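Open day at the Gashi paper mill

I nearly didn't go. It was chucking it down when I left the house, the replacement bus took the long way round by the reservoir, and I'd already convinced myself that an open day at a paper mill would be three display boards and a urn of stewed tea. Well, there was an urn, and the tea was stewed, but I stayed until they were practically sweeping round my feet and I came home with more paper than I could sensibly carry.

Gashi is the old mill at the bottom of Cutance, down where the road gives up and turns into a track. If you've walked the river path you'll have seen the drying loft from the other side, the long building with slatted shutters all along the top floor. They open it up one day a year. Parking is on the field and the field was a bog, so for once I felt quite smug about the bus.

You get given a paper wristband at the gate (their own make, and very soft) and then you're put into groups. Mine had eleven of us in it, including a couple who had come all the way from the coast and a lad of about nine who asked better questions than any of the adults. Our guide was Stojan Radonjić, who has been making sheets there for most of his working life and has the forearms to show for it. He doesn't do a script. He just starts walking and talks over his shoulder, so if you want to hear anything you have to keep up.

First stop was the rag room. They still make their best sheets from cotton and linen offcuts, and there were great bales of the stuff against the wall, mostly shirt cuttings by the look of them. Buttons are the enemy, apparently! One missed button can put a dent in a whole batch. Stojan keeps the ones he finds in a sweet jar on the windowsill, and the lad was allowed to pick one out to take home. I was not offered a button and I'm trying to be grown up about it.

After that it's the beater, a big oval tub with a heavy roll at one end that pulls the rags round and round until they've turned to something like thin porridge. The noise is tremendous. They run it for hours, and the length of time changes the paper completely: a short beating gives you something soft and blotty, a long one gives you a hard, crackly sheet that rattles when you shake it. He passed both round. I'd always assumed the difference came from what you put in at the start, so that was me told.

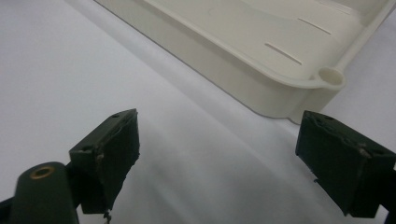
We went through to the vat house next, and for me this was the best bit by miles. It's warm in there, slightly steamy, and it smells like a wet jumper. Hậu Chu was on the vat. She dips the mould in almost upright, brings it up flat and gives it a little shake, forwards and back then side to side, and somehow there's a sheet of paper where a second ago there was just cloudy water. The whole thing took her less time than it's taken me to type this. Then she lifts the deckle off, passes the mould across, and it gets rolled out on to a damp felt with another felt on top, and off they go again.

We were all allowed a try. Mine came out like a pancake, thick on one side and with a hole near the corner, and Hậu said kindly that it had character. The woman from the coast did a perfect one first go and was unbearable about it for the rest of the tour (I would have been too). They dry your sheet and post it on to you if you leave your address and the price of a stamp, which I did, so the pancake is on its way to me as I write.

The drying loft is up two flights of what I'd call a ladder and they call a staircase. Wear proper shoes. It's worth the climb though, because it runs the whole length of the building, and with the shutters part open you get stripes of light all the way down and the river going past underneath. The paper hangs over ropes in little bundles. Stojan told us they still open and close the shutters by hand depending on the weather, and that in February a batch can be up there for weeks before it's fit to come down. Somebody asked why they don't just use heaters and he gave the sort of sigh that suggested this gets asked every year.

Then a shuffle through the sizing and pressing rooms, which I'll admit I rushed a bit as my feet were soaked, and finally the finishing room, where every sheet is held up to the light and looked at by Valbona Vasić. She sorts into good, seconds and back-in-the-beater at a speed I couldn't follow. I asked what she was looking for and she pointed to a mark on one I'd have sworn was perfect. A drip, she said. A drop of water off somebody's hand leaves a thin round spot. Once she'd shown me I saw them everywhere, and I've since found one in a birthday card I'd had on the mantelpiece.

Lunch was in a tent. Leek and potato soup, good bread, and a slice of plum cake the size of a brick. I ended up sharing a bench with Esben Lund, who binds books and buys his endpapers from the mill, and he talked me out of the fancy marbled sheets and into a pack of seconds. Half the price, and you honestly can't tell unless Valbona is standing behind you.

The shop is small and gets very full after lunch, so go before you eat if you want the big sheets. I bought the seconds, a stitched notebook and some envelopes I have absolutely no use for. They take cards, but the machine was sulking and I was glad I'd brought cash.

A few bits if you fancy it next year. Entry is free but you need to put your name down for a tour, and the morning ones go quickly. Under-fives can't go up to the loft. Dogs are fine in the yard and nowhere else. There's one loo, with a queue. The last bus back up the hill goes earlier than the timetable on the stop says, so ask the driver on the way down. I didn't, and it's a long wet walk with a rucksack full of paper.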